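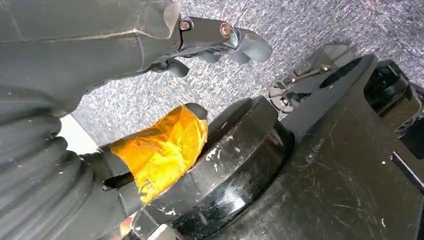

Bolts on the link behind the gripper's fingertip, one silver and one copper-colored.

I grew up thinking metal came from the hardware store, in three-foot lengths, with a price sticker you could never peel off cleanly. So the first time I walked into Clellow, a metal yard with its own saws and a coffee machine that only takes quarters, I just stood by the door and gawked. Racks to the ceiling! Brass round, aluminum angle, flat bar in every width, and a whole wall of tubing with the ends painted so the pickers can tell the grades apart.

I'd come for one piece of bronze for a gate hinge. Itziar Cordero, who runs the counter, asked me which bronze. I said the brown kind. She was very nice about it.

We ended up talking for most of the morning. Bearing bronze is what I wanted, she said, and she had a stub of it left over from a job for Drenditz, the pump people two exits down. Short ends go in the bins at the back, and those are sold by weight. I bought the stub, and then I bought a lump of brass I had no use for (it's still on my desk).

What surprised me was how much of the business is small stuff. I'd pictured trucks leaving with full bundles, and there are some, mostly before 7 a.m. But of the 3259 orders Clellow cut last year, 589 were for a single piece. A guy restoring a boat. A school shop. Somebody who needed one square of plate and had driven 50 miles to get it.

Every cut has a minimum charge, and Itziar will tell you before she writes the ticket whether it makes sense to take the longer piece. Often it does. Sepúlveda, the mill agent she buys most of her brass from, put prices up in June, so she's been having that talk a lot lately - usually with a calculator turned around so the customer can see it.

The big saw is a Baltunance, older than I am, and it went through a bar as thick as my leg while I ate a sandwich. The offcut weighed about 190 pounds. I asked if that one was going in the bins too, and she pointed at the forklift.

My hinge fits, by the way. The gate still drags, but that's the post.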